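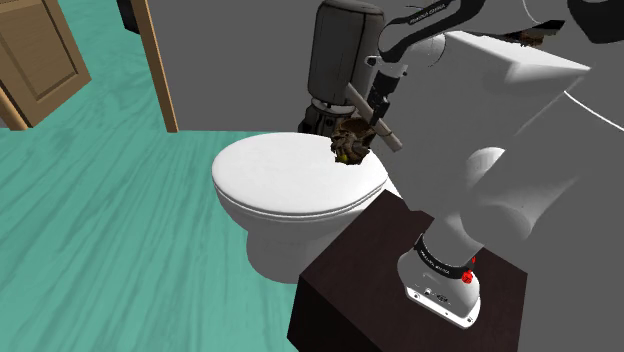
31/01/2024
By the packing and dispatch desk, Tenham

Second day of the carton trial for the Gendel orders. Packed 120 mixed cartons using the new size chart and sent them out on the morning Trnka collection. The awkward lines are still the long thin ones. A toilet brush like the one the gripper is holding, head down over the closed lid, goes in the tall carton by itself and wastes most of the space. Laid corner to corner in the medium carton it fits, with towels packed on both sides. Changed the chart to say so.

Weighed the first pallet at 325 kg, which is under the limit for the tail lift. Labels printed fine after the roll was changed. 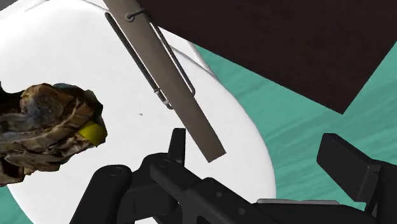 Eight cartons came back from the Trnka hub with split bottom seams. All were single-taped. Switched to two strips on anything over the medium size — costs a little more tape, saves a repack. Need to check whether the Rostelari cartons from September had the same board weight. The delivery note doesn't say. 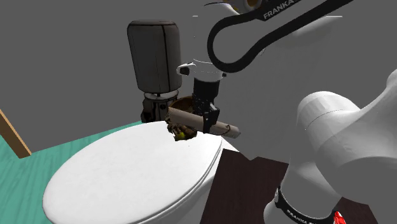

Bathroom lines for Rostelari move to bay 8 tomorrow, total 493 units. Toilets ship with the lid closed, as it is on the white one by the robot arm, and a foam sheet goes over the lid before the carton is shut. Cisterns stay in separate cartons. Ask Gendel for the spare foam. Pallet wrap is down to the last box, reorder before noon.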